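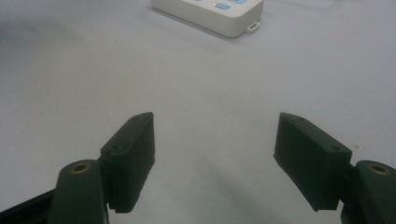 Kipchumba Nyanda had been told he could have the table until supper, and he meant to use every minute of it.

It was a good table for the purpose, pale and plain, and he had wiped it down twice before he set the white box near the far side of it. Then he pulled out a chair, sat, and looked at the thing for a while the way you look at a relative who has come to stay and hasn't said for how long.

The box had come from his aunt's house in Gradcombe, at the bottom of a carton that also held a cake tin, some curtain rings and a great many letters. It was white plastic, soft at the corners, with light blue buttons on the top and a little white loop sticking out at one end. There was no manual. There was a note in his aunt's handwriting, folded small and tucked into the cake tin, that said, "The white one still works. Ask Arne."

So he had asked Arne.

Arne Frerichs lived three doors down from the old house and had repaired things for the whole of Rimstead Lane for 30 years, radios mostly, and kettles, and once a church organ (which he brought up often and would bring up again today). He came in without knocking, hung his jacket on the back of the door, and bent over the table with his hands behind him, as if he were in a museum.

"Well, there it is," he said. "I haven't seen that since August before last."

"What is it?"

"It's a Tronine. That's what she called it, anyway. I don't believe it ever had a proper name."

Kipchumba waited. He had known Arne since he was a small boy and understood that there was no sense in hurrying him, because he would only go back and start again from the organ.

"Your aunt didn't sleep well," Arne said, when he had settled himself in the other chair and had his coffee. "You'll know that. After your uncle died she would be up at two, up at three, walking around the house and putting on lamps so it didn't feel so big. And then she'd have to go around again and put them all off, and by that time she was wide awake and might as well bake. I had more plum cake that winter than any man should. So one day I said to her, look, I'll make you something. You can press a button in bed and the lamp in the hall will come on, and the one on the landing, and you won't have to go walking."

"And that's this."

"That's this. I took the case off something old Schwerdtfeger was throwing out at the shop, and I put my own works in it. The loop is so she could hang it off the bedpost. She never did hang it off the bedpost. She kept it under the pillow, and I used to tell her she'd roll over one night and light up the whole street."

Kipchumba laughed, and then found that he needed to look out of the window for a bit. There was a cat on the wall. It was a perfectly ordinary cat and he gave it a good deal of attention.

"The thing is," Arne went on, more slowly, "she didn't use it for the lamps. Not after the first week or so. I had a receiver left over, and there was a bulb in my kitchen window that wasn't doing anything. So I hooked that up too. I told her, if you're awake and you feel low, press it, and my kitchen light will come on. You'll see it from your bed. I won't get up, I said, I'm too old to be getting up - but you'll see somebody's light."

"And did she?"

"Most nights."

"Did you get up?"

Arne turned his cup around by the handle. "The kettle was right there," he said. "It seemed silly not to."

They sat for some time over that. The coffee went cold and Kipchumba made more, and found the end of a loaf, and butter, and the jam that his aunt had labeled in pencil. Arne told him about the organ. It took the better part of an hour, and there was a piece in the middle about a mouse that Kipchumba was sure he had never heard before, although Arne swore he had told it to him at least 14 times.

When the light had begun to turn yellow, Arne stood up and got his jacket down and took a long while over the sleeves.

"You'll be staying on at the house, then?" he asked. "Over the summer?"

"I thought I might. There's the rest of the boxes to go through."

"It's a big house at night."

"It is," said Kipchumba. "I'd noticed that."

Arne nodded at the table. "I never took the bulb down," he said, and went out to see about his tomatoes.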